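Most snack trays go wrong at the start, when everything is dropped on at once and the crisps end up under the bottle. The method below is the one we use at Sirkthorpe for the afternoon break, and it works just as well at home. It takes a few minutes and one tray.

## What you need

- A shallow tray with a raised rim
- One small bag of crisps
- One packet or box of biscuits
- One bottle of drink
- A sponge for wiping down
- Something small to keep hands busy, such as a puzzle cube

Use whatever snacks you like. We buy single-serving bags, as a 70 g share bag takes up too much of the tray and is hard to close again.

## Step 1: Wipe the table and the tray

Do this before anything comes out of the cupboard. Dry both with a cloth afterwards — a damp tray makes cardboard boxes go soft underneath.

## Step 2: Put the snacks out beside the tray

Leave the tray empty for now and lay the packets on the table where you can reach them. Wrapped chocolate biscuits and a bag of Sour Cream & Onion crisps are a good pair, one sweet and one salty. Check the dates and feel along the seals. Put aside any packet that has come open.
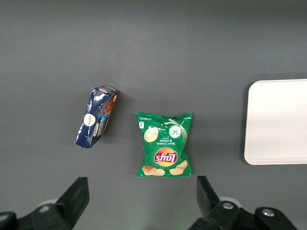 ## Step 3: Sort by weight

Keep the crisps apart from the heavier things. We put them to the right of the tray and everything else to the left, and load from the left first. If the bottle is lying down, check the cap is tight. Stand it up before it goes on the tray if the table is likely to be knocked.

The sponge and the cube can wait with the left-hand group. The sponge never goes on with the food.
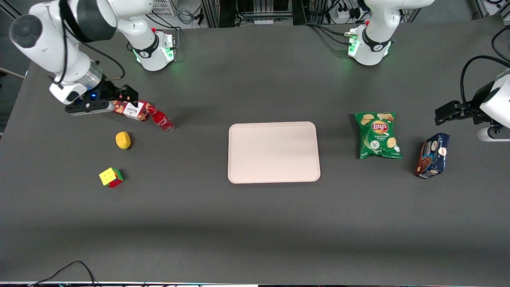

Chou puts the crisps on first and moves them to the top at the end, on the grounds that the bag marks out how much room is left. That is fine with a large tray. On a small one it means handling the bag twice, and the crisps at the bottom suffer for it.

## Step 4: Load the tray

1. Lay the biscuit box flat against one short side, with the opening facing inwards.
2. Place the bottle next, along the long side. Turn the label outwards if you care about that sort of thing.
3. Put the cube in the corner nearest you.
4. Add the crisps last, on top of nothing and under nothing.

Lift the tray an inch and see whether anything slides. If it does, move the bottle towards the middle and try again.

Before you start loading, the table should be laid out with the tray clear in the centre and space on both sides of it.
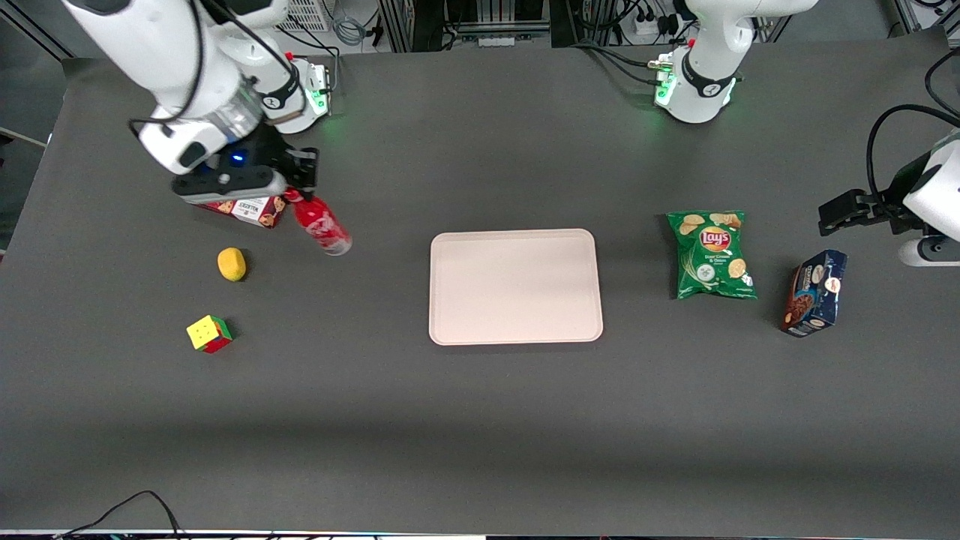 *Tray in the centre, crisps and the blue biscuit box to the right, everything else to the left.*

## Step 5: Clear up

Bring the tray back with the wrappers on it and empty it straight into the bin. Rinse the sponge, squeeze it out and leave it on its edge to dry. Unopened packets go back in the cupboard with the oldest at the front.

If the tray has a sticky patch, fill it to just below the rim with warm water and leave it while you wipe the table.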